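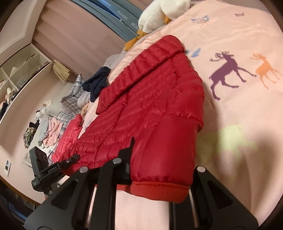
4. Seasonal turnover of clothing in the home

Households in the study moved clothing between active use and storage far less neatly than the earlier literature suggests. Most work on wardrobes treats the change of season as an event: a weekend in spring when winter clothes go up, and another in the fall when they come down. Only five of the households in our sample described anything like that. The others moved garments one or two at a time over many weeks, usually in response to weather, laundry, or a lack of hangers. Bulky outerwear was the main exception. A quilted down jacket keeps much of its volume even when it is folded lengthwise, as the red one on the pink duvet in Figure 3 is, and the way it is folded decides which shelf or box it can go into. Participants spent more time talking about coats than about all other winter clothing together, although coats were a small share of what they owned.

4.1 Sample and inventory

The inventory covered 22 households in rented apartments, all in buildings managed under the Flultemell housing scheme. Each household listed every garment kept in the home, where it was kept, and when it had last been worn, as well as the members could remember. The combined list came to 3,877 garments. Underwear, socks, and swimwear were left out, following the procedure we used in the pilot. Shoes were listed separately and are not discussed in this section.

Listing was done twice, first in December and again in June, using the same form. Bit-na Heo and Patricio Villalobos carried out the home visits. Between visits, households kept a short diary in which they wrote down any garment that moved from one storage place to another. Diaries varied a great deal in quality. Several were kept daily for the first month and then filled in from memory. We have used them mainly as a prompt for the second interview and have not tried to calculate rates of movement from them.

A storage place was any location the household itself named as one. This produced some categories we had not planned for, including "the chair," "the back of the door," and "my mother's." We kept them. Garments stored outside the home, for example with relatives or in a basement locker, were counted if a household member could say where they were and could get to them without asking permission.

4.2 Three patterns of turnover

The first pattern, which we call full exchange, matches the event described in the literature. The whole winter wardrobe is taken out of the closet, cleaned if needed, and packed away, and the summer wardrobe takes its place. The five households that did this all had a separate locker or a deep cupboard outside the bedroom. They also tended to have one person in charge of the job. In two of these homes that person did not know what the other adults in the household wanted to keep within reach, and packed items had to be dug out again during cold spells in April.

The second pattern is drift. Clothes for the coming season are brought out when first wanted and are simply added to what is already in the closet. Clothes from the last season move to the ends of the rail, then to a higher shelf, and sometimes no farther. Drift was by far the most common pattern. It was often described with some embarrassment, and several participants said they were "behind" with their clothes when asked in June why sweaters were still hanging beside shirts. We found no sign that drift caused practical trouble in homes with enough rail space. In homes without it, the closet became hard to use in late spring and again in October, and clean laundry was more likely to stay in the basket.

The third pattern is no turnover. Three households kept everything in one place all year. Two of them owned few clothes. The third had a large built-in closet, and the participant said she had never seen a reason to move anything. These households were the quickest to complete the inventory and had the fewest garments whose whereabouts were unknown.

4.3 Outerwear

Coats and jackets did not follow the pattern of the rest of the wardrobe. Households that let everything else drift would still make a definite decision about a heavy coat, because it could not be pushed to one side without crowding the rail. The decision usually came late. In the diaries, winter coats were put away well after sweaters and scarves, and many entries mention waiting for one more cold week.

Where the coat went depended on its filling and on the space available. Wool coats were nearly always stored hanging, often in a dry cleaner's bag. Down and synthetic jackets were split between hanging, folding, and compressing. Folding was the usual choice in homes with deep shelves. Participants described laying the jacket flat on a bed or a table, bringing the sleeves in, and then folding or rolling from one end, but there was no agreement about which end. Those who rolled from the hem said the air left through the collar. Those who rolled from the collar said that the hood, if there was one, made a better core for the roll.

Vacuum bags were owned in more than half of the homes and used in fewer. The usual complaint was that bags lost their seal over the summer. One participant had stopped using them after her jacket came out flat and stayed that way until it had been through a dryer twice. Another had used the same set of bags for years with no complaint. We did not measure loft before and after storage, and the inventory cannot say whether compressed jackets were any worse for it. Tsakiris, who is preparing a separate paper on fill materials, takes this up in the laboratory part of the project.

4.4 Cleaning before storage

Most guidance to consumers says that garments should be clean before they are stored. Participants knew this and repeated it without being asked. Practice was different for large items. Shirts and sweaters were washed as a matter of routine, but jackets were often put away as they were, sometimes with cuffs or collars wiped down. Cost was one reason. The other was drying. An apartment with no balcony has few places to leave a wet jacket, and several participants had given up on washing theirs at home after it stayed damp inside for days. The building laundry rooms had dryers, but these ran on a fixed cycle that many people considered too hot.

Eight participants said they would pay for cleaning if pickup were offered. This should be read with caution, as the Zotel pickup service had been open to residents of two of the buildings during the study and very few of them had tried it.

4.5 Lost and forgotten garments

At the second visit, each household was asked to find a set of garments chosen by the research team from its December list. Full exchange households found winter items quickly, since these were in labeled boxes, but were slower with items worn across seasons, such as light jackets and cardigans. Drift households showed the opposite result. The garments most often missing in all groups were gloves, belts, and children's knitwear. Children's clothing was a particular problem because much of it had been outgrown between visits and passed on, and the adult who had passed it on was not always the one being interviewed.

Some garments appeared in June that had not been listed in December. A few were new. Most had been in the home all along, at the bottom of a box or inside a suitcase, and had been missed the first time. The December total is therefore too low, and we report it without correction. Aldana Gallardo checked the two lists against each other by hand, and where a garment could not be matched with confidence it was treated as unmatched and left out of the comparison in Section 5.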